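3.2 Industrial visits as part of the operations course 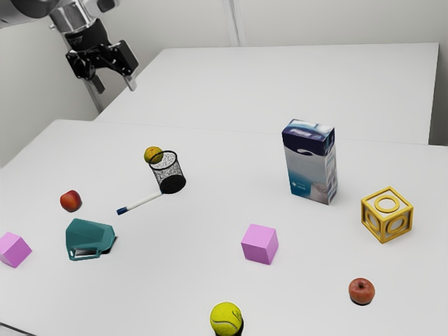
The second component of the course was a series of visits to producing companies. In the spring term, 227 students were enrolled in Operations Management, and they were divided into 18 groups. Each group visited 4 companies: the packaging plant Vitier, the textile mill Zakard, the bakery Brito and the warehouse of Cloltden. The order of the visits was different from group to group, so that no company had to receive too many students on the same morning.

Before each visit the students received a short reading and a sheet with open questions. The questions concerned the layout of the plant, the planning of orders, the handling of stock and the control of quality. We did not ask for the same amount of detail in all companies. At Zakard, for instance, the managers preferred not to discuss the costs of dyeing, and the sheet for this visit was shortened accordingly.

After the visit, every group wrote a report of 4 pages. The reports were graded by two teachers independently, and where the grades differed by more than one point the teachers met and agreed on a common grade. Such differences appeared mostly in the part on order planning, where students often repeated the explanation of the guide and did not connect it with the models taught in class.

Figure 2. Sequence of the activities in the course: reading, visit, group report, discussion in class.

The sequence in Figure 2 was kept for all groups, with one exception. The discussion in class of the Cloltden visit took place before the reports were handed in, as the lecture room was not available in the planned week. The reports on Cloltden are therefore left out of the comparison in Section 4, although their grades counted for the students in the usual way.

We also wish to mention the question of travel time. The way to Brito is long, and several students wrote in the course evaluation that they arrived tired and could not follow the first part of the tour well. It is possible that this has influenced the quality of the reports on this company, but our data do not allow us to separate this effect from the others.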